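Who is in charge of the water now

15 December 2022

I went to the Clatdale council meeting last week, the one where they voted to move the water utility out of Public Works and put it under the Finance Department. It passed, five votes to two. I have lived here for 14 years and I think this is the biggest change to how the town is run in that time, and the local paper gave it four sentences.

For anyone who does not follow this, the utility is its own legal entity, owned by the town. It has a board and a general manager. Until now the board reported to the Public Works director, who brought its budget and its requests to the council. From the new year it will report to the finance director, Nisha Srivastava. The pipes, the crews and the treatment plant on Norkus Road stay where they are. Your bill will look the same and go to the same address.

The reason given in the staff memo is debt. The utility has to refinance the bond that paid for the Norkus Road plant, and it also has the supply agreement with Nilier, the company that buys treated water for its bottling line. That agreement is up for renewal next October. The memo says both of these are financial matters first and should be handled by people who do that kind of work. It runs to 40 pages and most of them are tables, but the argument takes up less than one.

I think that is a fair point as far as it goes. The last time the Nilier contract came up, the town signed at a flat rate with no increase for inflation, and it has been losing ground on it every year. Public Works negotiated that one. They are good at fixing mains — I have no complaints there — but they should not have been left alone with that contract.

My concern is the other half of the job. The oldest mains in town are under the Upadhyay neighborhood, and the repair list for that area has 189 items on it. Those repairs bring in no money. A Public Works director drives past the leaks and hears about them from the crew. A finance director sees a line in a spreadsheet that can be pushed to the next year, and I can see how that would happen without anyone meaning harm.

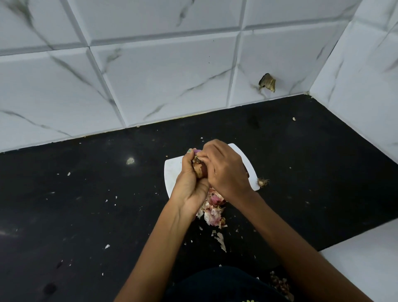 Onion first, then the rest of the soup.

I asked about this during public comment. Ms. Srivastava answered, which she did not have to do. She said the capital plan is set by the council and that her office cannot cut repairs out of it without a vote. I looked it up when I got home and she is right about the cutting. The rules say less about delaying. A project can be moved back a year by the department that oversees the utility, with a notice to the council afterward. It is in the section on budget transfers, if you want to read it yourself.

One of the two members who voted no asked for an amendment that would have required a vote on delays too. It did not get a second. I thought that was a mistake, and I wrote to my own council member to say so. She wrote back that it could be taken up in the spring along with the rest of the budget rules. I will be watching for it.

There was also some talk about whether this is a first step toward selling the utility. Two people brought it up at the microphone. The town attorney said that a sale would need a ballot measure and that nothing in the resolution changes that. I believe him. Still, if you wanted to get a utility ready for sale, you would start by cleaning up its debt and its largest contract, so I understand why people asked.

The board itself stays the same for now. One seat is open, and applications are at the clerk's window in town hall. You have to be a ratepayer and you cannot work for the town. Meetings are once a month in the evening, and they are open to the public. I have been to a few and there were usually more board members than visitors in the room.

I plan to go to the January one, which will be the first under the new arrangement. The refinancing is supposed to be on the agenda. If they hand out the numbers I will type them up and post them.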